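Plarari to Open Textile Collection Points in Worndale and Zelthorpe

WORNDALE, 4 Jul 2026 – Plarari, a home linen recycling company, will open 32 collection points for used towels, sheets and bedding across Worndale and Zelthorpe this summer. Drop-off is free for residents.

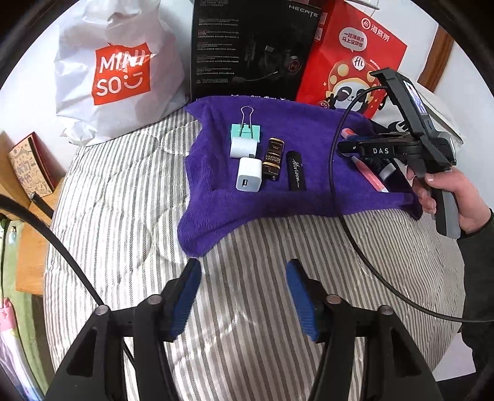
Melati Mangundap said most households have a stack of old towels they no longer use and no clear place to take them, and that regular clothing banks often turn bedding away.

The collection points will accept bath and hand towels, flat and fitted sheets, pillowcases, duvet covers and cotton blankets in any color. Items may be stained, faded or torn, but they must be clean and dry. Pillows, filled duvets, mattress pads and electric blankets will not be accepted at this stage.

Each point is a locked steel bin with a wide hatch, placed in a supermarket parking lot, library or laundromat. Residents are asked to tie items in a bag before dropping them in. Bins will be emptied twice a week, and more often in areas where they fill up quickly.

Plarari ran a trial with 4 bins in Zelthorpe beginning in February. Roughly 1,000 bags were collected during the trial. Towels made up the largest share, followed by fitted sheets, many of them with worn elastic but sound fabric.

Material will be sorted at the company's site on the Grewal industrial park. Sheets and towels in good condition will be washed and passed to shelters and animal rescue centers. Worn cotton will be cut into cleaning cloths or shredded for use as padding and insulation.

"We had people asking whether a single pillowcase was worth bringing in," Mangundap said. "It is. Put it in a bag with whatever else you have and drop it off."

The Grewal site has been fitted with a second sorting line and a larger drying room ahead of the launch. Plarari expects to add bins in neighboring towns next year – the locations have not been decided.

Landlords, hotels and guesthouses with larger amounts of linen can arrange a separate pickup. The minimum for a business pickup is 700 pounds, and a fee applies depending on distance.

A list of collection points will be posted at public libraries in both towns and on the Plarari website.

Media contact: Melati Mangundap, Plarari press office, Worndale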